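Pludance Short Courses
Shared Workrooms, handout for session 4
Marking out a table, and where the pens go
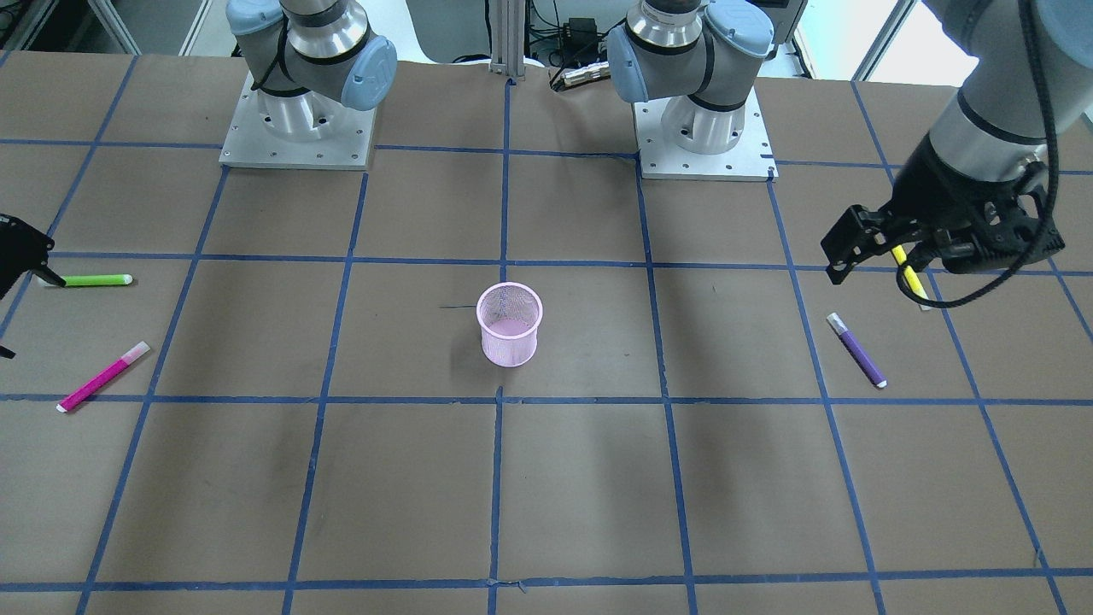

Does a table need to be marked out before people will put things back on it properly?

It depends on how many people use it and how often the things on it change. A table used by one person rarely gains anything from markings. A table shared by several people who work at different times may gain a little, mostly in the first weeks, and mostly for items that are picked up and put down all day, such as markers and scissors.

1. What is being claimed

Most books and leaflets on tidy workrooms make some version of the same promise. Give every object a home, mark the home, and the object will go back to it. The Ekadora leaflet (in your packs, green cover) goes further and says a marked table "tidies itself". Keep that phrase in mind when you read the rest of it. Tables don't tidy themselves, and the leaflet was printed to sell trays.

There is a smaller claim inside the big one that is easier to defend: a visible line makes it easier to see when something is out of place. Seeing a marker in the wrong cell and moving it are two separate acts, and the leaflet treats them as one. In this session we keep them apart.

2. Paper and tape

The cheap method is brown paper over the whole top, then masking tape for the lines. Blue tape shows up well against brown. Cream tape doesn't, and neither does the thin white sort that people bring in from home. A grid of large rectangles is the usual layout.

Points in its favour:

It costs very little, and if the layout is wrong you can take it up and start again. Ink goes on the paper and stays off the table. People who would never read a notice on the wall can follow a line.

Points against, which the leaflet leaves out:

Paper tears where the same sleeve rubs it every day. Tape lifts at the ends first, then collects fluff, and a lifted end catches the edge of a sheet being slid across. A repair made with a second layer of tape leaves a ridge, and round pens stop against it or roll along it depending on how you put them down. If the paper isn't pulled tight before the tape goes on, the lines will be straight on the first day and wavy by Friday.

Cell size matters more than the number of cells. The common mistake is to draw too many small ones, each meant for a single object, and then find that the object has been replaced by a slightly larger one. Large cells are less impressive and last longer. Leave at least one with no purpose at all. It will be used.

Do not label the cells in the first week. Lines can be moved. Labels get argued over.

3. Cups, trays and pots for pens

A container for pens has one job and is judged on three or four others. Here is what we look for, in the order I would put them.

Weight at the bottom. A light cup with tall pens in it goes over when someone reaches across. Mesh cups are light. They look neat, dust falls through the sides and gathers in the bottom, and they tip sooner than a heavy mug would. I have seen the mesh recommended on the ground that you can see what is inside. You can also see what is inside any cup by looking into the top of it.

A rolled rim. Worth having. A cut edge on mesh snags cuffs.

Width. If the mouth is wide the pens fan out and lean in all directions, and the next person has to aim. If it is narrow, two thick markers fill it.

Colour. A bright cup, pink for instance, is easier to find on brown paper than a black one. That is the whole of the case for colour. Wostura sells its cups in sets by colour with a chart telling you which kind of pen belongs in which, and the trial group in the Ďurica building stopped using the chart before the first week was out. The cups were fine.

Trays do better than cups for markers that should be stored flat. They do worse for table space. Nothing in the reading list weighs one against the other with any care, so you will have to try both.

4. Where to stand the cup

The usual advice is the middle, where everyone can reach. Consider what the middle is for. If the work is done at the edges, a cup near the centre is well placed. If people unroll large sheets, the cup will be moved to make room, and once it has been moved there is no particular reason for it to go back.

A corner is safer from elbows and further from half the people. On a table used from one side only, stand it at the back, opposite the writing hand of most users, and accept that the left-handed will complain with good cause.

Whichever you choose, keep the cup wholly inside one cell. A cup standing across a line tells people that the lines are decoration.

5. Loose bits

Short lengths of wire, caps, clips, the twist of plastic from a new packet. No grid deals with these. They are too small to have a home and too many to ignore. The leaflet suggests a "miscellaneous" cell, and in every room where I have seen one it was full in days and then avoided. A lidless dish emptied at the end of each day works better, provided the emptying is written down as somebody's task. If it isn't written down, skip the dish.

6. The figures in the leaflet

You will be asked about these in discussion, so read them slowly.

Ekadora says that a marked table saves each user 15 minutes a day. No unit of work is given and no table is described. It then says the finding comes from 500 users, and on the back page, in smaller type, from 1000. Both may be honest figures for different things (people asked and people who answered, perhaps), but the leaflet doesn't say so. Nearly 100 of them are said to have been "delighted". We are not told what the others were.

None of this shows that tape is useless. It shows that the leaflet can't tell us whether it is useful, and the same goes for the Wostura catalogue, which repeats the first figure without a source.

7. Practical work

Work in pairs. Each pair has a table, brown paper, one roll of blue masking tape, a pencil cup and a handful of markers.

Cover the table. Pull the paper tight and fix the edges before drawing any line.

Mark a grid of large cells. Talk about the size first, then tape.

Place the cup and put the markers in it. Write down where it stands and why you chose the spot.

Use the table for the drawing task on the separate sheet, with both partners working at once.

Stop when told to. Leave everything where it is and note which items are in the cells you meant them for. Include markers lying on a line and say how you decided what to do with them.

Lift the tape from half the table, repeat the task and make the same notes.

Two runs on one table prove very little, and the second is done by people who already know what is being looked at. Say this in your write-up. A write-up that reports a clear success will be sent back with a request for the notes.

8. Before next time

Bring one container from home that you use for pens, whatever it is. Jam jars are welcome. Read pages on drawer dividers in the pack and mark every sentence that states a saving in time or money, then mark which of those say how it was measured. Tape rolls to be returned to the cupboard by the door, with the end folded over.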